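Cell technician, two-armed test cell (part time, Predlow site)

Read this before you send us anything, because the last ad brought in plenty of people who wanted to program robots and very few who wanted to look after one. Herus needs someone to keep a single cell in working order: two arms, four gripper fingers, a white-walled bench and a task board covered in buttons, sliders, switches and plug sockets. The arms work the board. You work on everything else.

I'm Karla Esquivel and I run the cell. I have been told by three suppliers that equipment like this looks after itself. It has not done so yet. Screws back out, cables rub where they bend, and a finger that was true in March is not true by winter. Our log shows 1,816 stoppages, and most of them were cured with a hex key.
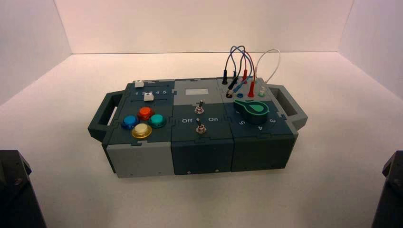

The job is 20 hours a week, starting at 7 am so the cell is ready before the others want it. You would report to me and share the bench with Bent Lykkegaard, who built the enclosure and has firm views on how it gets cleaned.

What you would do

Check both grippers each morning for play in the joints and wear at the fingertips.

Go over every control on the board by hand – buttons, slider, toggles, dial – and swap any that stick.

Reseat the test leads and replace the tired ones. Cheap plugs loosen early, whatever the packet says.

Re-teach the arm positions after the board has been moved, then run them at low speed with your hand near the stop.
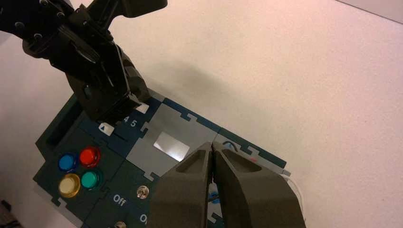

What we want from you

A trade certificate or a few years fixing small machinery. Printers, sewing machines and dental gear all count. You need steady hands, decent eyesight (glasses are fine) and the habit of writing down what you did. A robotics degree won't hurt, but it won't move you up the pile either.

We would also like someone who doubts things. The Barton controller tells you the arm is where it should be. I'd like you to go and measure it. Fingers get changed at 4,000 cycles by the book, and we change ours at 2,000 after having no luck with the book.

What we offer

Award rate plus a tool allowance of up to $1,000 a year, paid against receipts. There is no table tennis. Parking is free and the labour is honest, though you'll spend a good part of it bent over a bench. 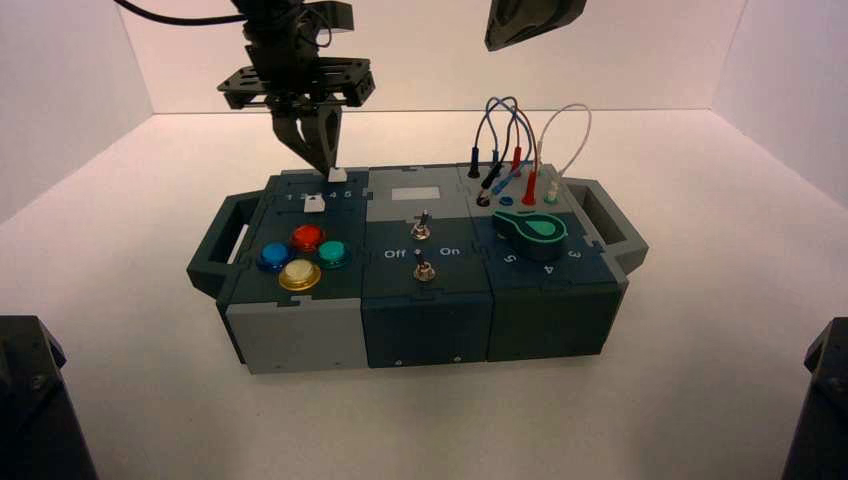

Will this turn into a programming job later on?

Probably not. Zyanya Cervantes writes the routines and has no plans to leave. If you want to learn from her she is generous with her time, but the position is maintenance and will stay that way.

To apply, send one page on something you repaired and how you knew it was fixed to Evaristo Alvarado at the Herus front office. Leave out the cover letter. Shortlisted people will be asked in for a paid half day on the cell.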